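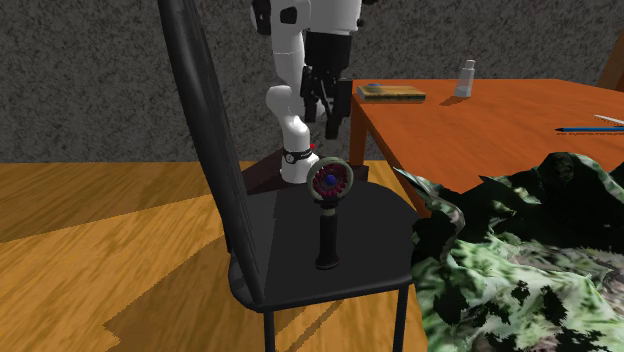 Jui-lin Kuo

Kerkelora suspend le mode autonome de Momo après un défaut du contrôle de distance

Reltwood, le 2 novembre 2018 - Kerkelora, éditeur du logiciel de planification de trajectoires Momo, annonce la suspension du mode autonome sur l'ensemble des bras manipulateurs exploités avec ce logiciel. La mesure prend effet immédiatement. Elle fait suite à la mise en évidence, en simulation, d'un défaut dans le calcul de la distance entre les segments du bras et les obstacles proches. Aucun dommage corporel ou matériel n'a été signalé à ce jour.

Nature du défaut

Momo vérifie avant chaque déplacement que l'ensemble de la chaîne cinématique reste hors d'une zone de garde définie autour des objets présents. Sur les versions diffusées en octobre, cette vérification s'applique correctement à la pince, mais pas aux segments situés en amont lorsque le bras se replie. Le modèle de collision de ces segments est alors évalué dans sa position précédente. L'écart avec la position courante peut durer 400 millisecondes.

Le cas de référence est une scène d'intérieur : une chaise noire à haut dossier, une table en bois et, debout sur l'assise, un objet à manche noir et à tête ronde. La pince se trouve dans le vide, à droite de l'assise, et ne présente pas d'anomalie. C'est le segment blanc inférieur qui pose problème. Son extrémité descend derrière l'assise, en partie masquée par la tête de l'objet, alors que le journal du planificateur indique une garde de 100 millimètres entre le bras et tout obstacle. Le recalcul géométrique hors ligne donne une valeur inférieure au seuil réglementaire interne.

Les objets posés sur la table, dont un livre et un petit flacon blanc, ne sont pas en cause : leur distance a été correctement évaluée. Il en va de même du tissu à motif camouflage au premier plan, traité par Momo comme un volume rigide.

Résultats des essais

L'équipe d'essais de Reltwood a rejoué 800 trajectoires issues de la campagne Au, consacrée à la manipulation en environnement domestique. Le défaut est présent dans 236 d'entre elles. Dans tous ces cas, le bras adopte une configuration repliée et un obstacle vertical se situe entre la base et la pince. Le défaut n'a pas été reproduit avec le bras en extension.

L'arrêt d'urgence et la limitation d'effort ne dépendent pas du module concerné et restent opérationnels. Ils ne compensent pas le défaut : la limitation d'effort intervient après le contact.

Mesures demandées aux exploitants

Kerkelora demande aux exploitants de désactiver le mode autonome depuis la console d'administration et de conserver les journaux du planificateur sans les purger. Le pilotage manuel reste autorisé à vitesse réduite, hors présence de personnes dans l'enveloppe de travail. Les installations qui utilisent des trajectoires enregistrées doivent les revalider une par une avant remise en service.

Le réglage d'une zone de garde plus large n'est pas une mesure suffisante. L'erreur porte sur la position du segment - l'augmentation du seuil réduit le nombre de cas sans les supprimer.

Correctif

Une version corrigée est en cours de qualification. Elle impose la mise à jour simultanée de tous les modèles de collision et interrompt le mouvement si un segment n'a pas été évalué au cycle courant. Sa diffusion est subordonnée à la reprise complète des 800 trajectoires sans écart. Kerkelora ne communique pas de date à ce stade.

« Le contrôle portait sur le bon critère avec une donnée périmée. Nos essais de validation comparaient surtout la position de la pince, et les configurations repliées y étaient trop peu représentées », indique Jui-lin Kuo, responsable de la sûreté logicielle. « Le jeu d'essais a été modifié en conséquence. »

Le rapport technique, avec la liste des versions concernées et la procédure de désactivation, est transmis aux exploitants par le canal de support habituel.

Contact presse : Jui-lin Kuo, Kerkelora, Reltwood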